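October 9, 2020
Posted by Plumska

Weeding the audiobook shelves

Our library completed its review of the spoken-word collection at the end of last month, and I have been asked several times how the decisions were made. What follows is my own account of the work. The official policy is held at the circulation desk and may be consulted there during opening hours.

The collection had not been reviewed in full for many years. Titles on compact disc were added steadily, mostly through a standing order with Bornico, and the shelving was extended twice to hold them. By this spring the discs filled the whole of the east wall, and new arrivals were being stored on a cart behind the desk. Patrons looking for a recent title had to ask for it, and many did not know that they could.

We began with a printed list of every audiobook that had not circulated in two years. It contained 265 titles. Each was taken from the shelf, opened, and checked for missing or damaged discs. Incomplete sets were withdrawn at once unless the missing disc could be replaced on its own. Bornico still supplies single discs for part of its catalog, and 50 replacements were ordered on that basis. The remaining titles were set aside for a second reading of the list.
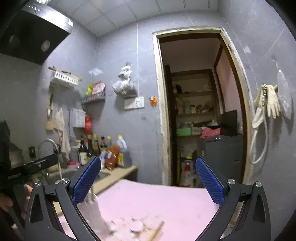

Plumska

The second reading took longer. Circulation figures are a fair guide to popular fiction, but they say little about a local history, a language course or the only recorded version of a regional writer. We kept 104 titles on these grounds. Some of my colleagues considered this number too high, and I understand their position. A disc that is kept for its rarity occupies the same space as one that is borrowed every week. I would still argue that a public collection should hold some items for the person who asks once in five years.

The language courses were a separate matter. Several were supplied in large plastic cases with a printed workbook, and the workbooks had been written in, in some instances to the last page. Where the publisher offers the workbook as a free download, we have kept the discs and placed a note inside the case. Where it does not, the course has been withdrawn.

Withdrawn items in good condition were offered first to the branch at Gellel, which has a smaller collection and a larger number of patrons who listen in the car. Gellel accepted 82 titles. The catalog records for these have been transferred, and they may be requested from any branch in the usual way. Please allow additional time for delivery, as the courier schedule is still reduced.

Downloadable audiobooks are now offered through Văn, and I expect the greater part of our spending to move in that direction. I have some reservations. A license that expires must be bought again, and a title can leave the service without much warning. Waiting lists for new releases are also longer than they were for discs – at present, roughly twice as long by my own reckoning. Patrons without a reliable connection at home are not served by it at all. For these reasons the standing order for discs will continue at a lower level, with preference given to large-print readers' requests and to series we already hold.

Two practical points remain. The audiobook shelves are now arranged by author in a single sequence, and the separate section for mysteries has been discontinued. Spine labels on older cases still show the former section and will be replaced as the items are returned. Requests for titles that can no longer be found in the catalog should be made on the yellow form, and will be reviewed with the next order in November.

Contact: use the message form | © 2020 Plumska. All rights reserved. | Back to top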